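ok so I finally moved all our family recipes off the old laptop, a thread

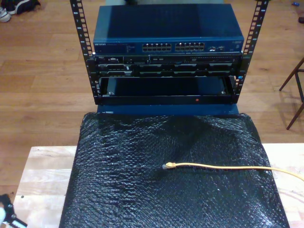

Kulsoom Bugti
@kulsoombugti · 2021-03-28

1/ My aunt Nusrat typed up every recipe she ever cooked from. 1727 files. Half of them are named "chicken new" or "chicken new 2" and I love her for it

2/ Spent the whole weekend renaming things. There are 30 versions of her lentil soup – the only change I can find in most of them is the salt

3/ Also found a bread from when she lived in Clultstead that I'd totally forgotten! It bakes for 49 minutes. She is very firm on the 49

4/ Made it last night. Crust was great, middle was a little gummy, I'm blaming my oven (it runs cold)

5/ Next up is the scanned handwritten stuff, which is all sideways. If anyone has a good way to rotate a big pile of scans at once please tell me

6/ and yes cousins, I'll send you the soup. Pick a version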